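How do I wash plush pillows without ending up with lumps?

Posted by Chutima Phetsri in Laundry and Fabric Care

Hi all! I have fallen completely for plush pillows this past year and now the couch is full of them. I love them to bits, but they get grubby so fast, and my last attempt at washing one (an old bear, RIP) left all the stuffing in two hard balls at the bottom. I really want to get it right this time!
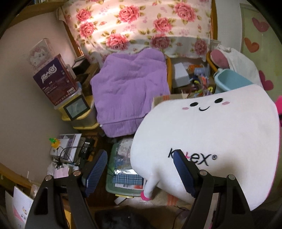
The white one with the smiley face

My washer is a small front loader, a Quinlan, with a delicate cycle and a spin I can turn down. No dryer, only a rack on the balcony. The care tags on most of mine are faded to nothing. Can I do two at a time? And is there any trick for keeping embroidery nice? There's also a magenta fleece one with a white border that I'm nervous about, in case the color runs.
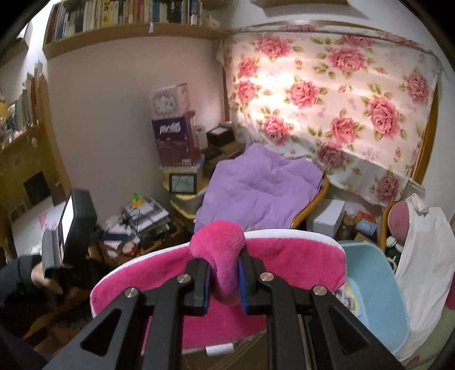 Darragh Fahy
Test the color first. Damp white cloth, press it on a spot at the back for a minute, look for pink. If you get any, wash it alone in cold. Polyester fleece usually holds its dye pretty well, but trim and thread can be another story.

Don't bother with fabric softener, it flattens the pile.

Hanne Laaksonen
Oh, I love this topic! I wash plush all the time and the lumps nearly always come from drying, so please don't give up on the machine.

Check the seams before anything else and stitch up any gaps, even tiny ones. Then put each pillow in a zippered mesh bag or an old pillowcase with the end tied. Two similar ones together is great in a small drum, it balances better than one. Cold water, a spoonful of liquid detergent (powder gets stuck in the fluff), delicate cycle, and one extra rinse. I turn the spin down to medium — too slow and they come out like wet bread.

Now the fun part. While it's still damp, grab it by the corners and shake it hard, then work your fingers through the stuffing and pull apart anything that feels like a clump. Lay it flat on the rack and do the same again every 3 hours or so, flipping it each time. Mine take about 40 hours to dry right through, longer in March when the balcony gets no sun. Squeeze the middle before you call it done, because the outside dries way ahead of the core and you'll get a musty smell.

For embroidery, a soft toothbrush with a drop of dish soap, going along the stitches and never across. And once the pile is dry, brush it with a pet slicker brush, very lightly. It comes up so fluffy!

Rónán Conneely
I just put mine in on Friday with the towels, warm wash. Came out fine. Bit flat maybe.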